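Marker caps

A marker cap is the little plastic cover that keeps the tip of a felt marker from drying out. I've been keeping this page going for the Irkville craft wiki since June, and I still think caps deserve a longer article than markers do!

Color. On most sets the cap tells you the ink color, and the barrel is often plain white so the same one can be used for the whole box. Some makers color the barrel too (a red marker with a red cap, say), and I find those much easier to grab in a hurry. Trouble starts when caps get swapped — I once addressed 43 envelopes in orange thinking I had picked up the red.

Fit. You want a click. The old Jaramillo caps, which I grew up with, had 2 clicks, and if you stopped at the first one the marker was dead by Friday. The Jinine ones just push on and I don't trust them. Caps from different makers hardly ever fit each other, though people at the Zirville swap table will tell you otherwise.

Loose caps. They roll, they go under things, and they turn up far from the marker they belong to. I put mine on the back end of the barrel while I'm drawing, if the barrel is shaped for it. 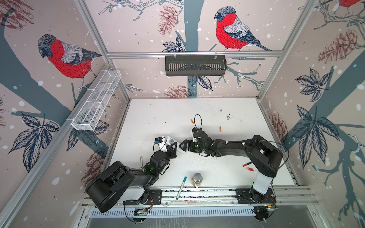
Storing. Lay markers flat, caps on, and the ink stays even from end to end. Standing them tip down is fine for a day or so. A small glass jar with a metal lid is good for spare caps, and mine holds about 612 of them (yes, I counted, it was raining).

Reviving a dry tip is covered on the felt tips page, which still needs work.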